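Spare Parts Need Better Labels, and the Fix Is Cheap
Irfan Oei
18 July 2019

Most arguments about repairability concern access: whether the owner of a machine can buy the part and open the case. I support both. My complaint is with a smaller problem that gets less attention, namely the label on the bag the part comes in.

A typical spare part arrives in a clear bag with a paper slip inside. The slip carries an order number, a warehouse code and a shipping date. It seldom carries the part number stamped on the part itself, and it almost never states which revision of the machine the part fits. Once the order email is deleted, the slip means nothing to the person holding it.

I keep a stock of 200 bagged parts for small pumps and heaters. Last August I checked every one against its supplier's catalog. With 77 of them, the slip alone was not enough to identify the part. Two suppliers, Relard and Geum, accounted for most of the failures. Both print their slips in a type size suited to a scanner and too small for a person working in a basement.

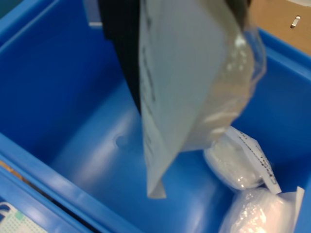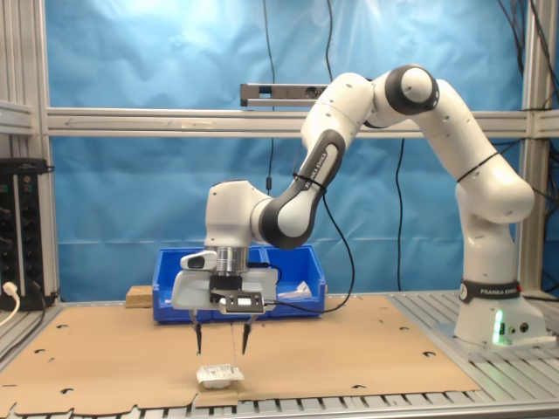 The usual objection is cost. A supplier shipping 1,000 bags a day does not want to add a step. No step is needed. The part number is already in the database that prints the slip, and so is the revision. Adding both fields is a change to a template. Honano made that change to its valve kits and its prices stayed where they were.

A second objection is that a code can be scanned and the details looked up online. This works while the supplier keeps the page running. Plotudach closed its lookup site after a merger, and the codes on its older bags now lead to a sales page. A gasket can sit on a shelf for ten years. Its label should not depend on a server.

My proposal is modest. Print the part number in type at least 2 millimeters high. Print the machine model and revision below it. Put the order number last, in any size the warehouse likes. Repair shops should ask for this in writing when they renew supply contracts, and should send back bags that do not comply.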